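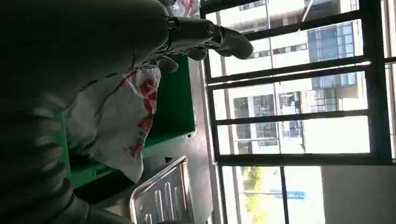 A Sunday at Tiltulley: the open day, and a robot that weighs parcels

Sunday, June 2, 2024

I had been promising myself a trip to the Tiltulley shared workshop in Presness ever since they moved upstairs, and in May the open day notice finally came round with enough warning for me to do something about it. The bus from our end takes an age on a Sunday (there are two changes, and the second one leaves you standing opposite a shut garden centre for far too long), but I had a flask and a paperback and the weather was kind.

You come in past the coats and the kettle. The first part of the workshop was very much as I remembered the old place, with half-mended chairs, a knitting machine in pieces and a gentleman who wanted to show everybody his clock. I spent longer with the clock than I meant to - it is a lovely thing, and he was so pleased to be asked. Then I went through to the big windows at the far end, where they have been building Vulalia.

Vulalia is the members' robot, and I had read just enough in the newsletter to be curious. It has two arms with a proper hand on each, fingers and thumb and all, and its whole job in life is to take parcel bags, put them on a scale and move them along. The scale sits on a dark green table with a green crate beside it, and the conveyor belt runs along next to them. I had expected a cardboard-and-string sort of affair, I'm ashamed to say, and it is a good deal handsomer than that.

The scale is an ordinary one with a number pad and little lit-up displays, and the tray has ridges in it. We stood and watched for a good while, a whole row of us leaning in like people at a fishmonger's. I asked all the daft questions. Does it know when a bag is empty? Does it mind being stared at? I was told "not yet" to the first and "less than we do" to the second.

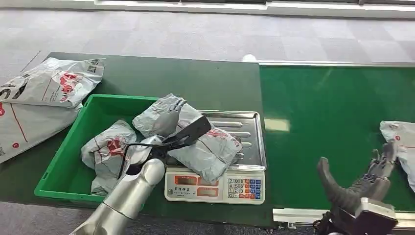
Kusum Vishwakarma told us the hands had taken longer than everything else in the build put together, and that the present fingers are the fourth set. The first three are in a biscuit tin under the bench and you are welcome to look through them. She said the trouble with bags is that they have no idea what shape they are: you can teach a hand to pick up a box in an afternoon, but a bag slumps, or folds over, or comes up by one corner, and then the weight is hanging somewhere you didn't plan for. They practise on the same bags over and over, and then muddle them up and practise again.

I found that very cheering, because I can't carry a bag of compost up the steps without the same problem.

She also let me have a look through the notebook. Every weighing goes in, good or bad, with a line of remarks, and they had got to 2639 by the time I was there. The plan is to reach 4000 before they change anything else, so that they can compare like with like. Some of the remarks are very short. "Dropped." "Dropped again." One page just has a drawing of a cross-looking bag with legs. I also liked that the pages are in so many different hands - anyone who is in on a weeknight can take a turn at writing up, and I gather the handwriting is the cause of more arguments than the programming.

The other thing I learned is how much of the work is about seeing. From where I stood, a heap of bags was just a heap of bags. Close to, it is all creases and shine and red printing, with one bag lying half under the next, and something has to decide where one stops and the other begins before a finger goes anywhere near it. 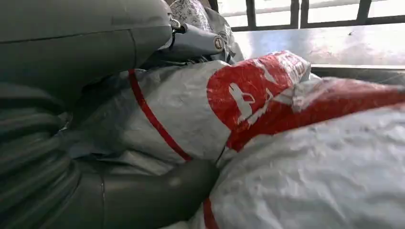 Tea, and a second look

The café on the corner is called Urbonaitė and it does a very good poppy seed slice, which I mention for anyone planning a visit, as the workshop itself runs to instant coffee and whatever biscuits have survived. I sat outside with my notes and got into conversation with a couple who had come for the knitting machine and stayed for the robot. They wanted to know if it could fold sheets. I said I would ask.

So back up I went. The crowd had thinned out by then, and I could get right up to the tape and watch the arms properly. What you don't get from the newsletter is how careful the movements are. An arm comes across, stops, seems to have a think, and comes across a bit more, and you find you are holding your breath along with it.
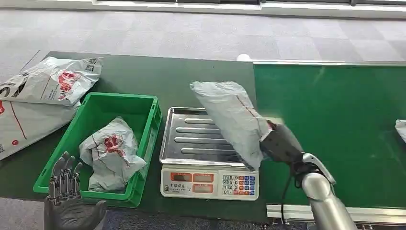

I did ask about the sheets, and the answer was a very long sigh followed by a very polite no. What they would like to try next is getting both hands to share a heavy bag between them, which sounds simple until you remember the last time you helped somebody move a mattress. There is also talk of a quieter motor for the belt.

If you go, take the earlier bus, wear something you don't mind getting oil on if you intend to visit the lathes, and do leave time for the clock. Evening sessions are open to visitors as long as you ring first. I have put my name down for a turn with the notebook, and I shall be doing my very best handwriting.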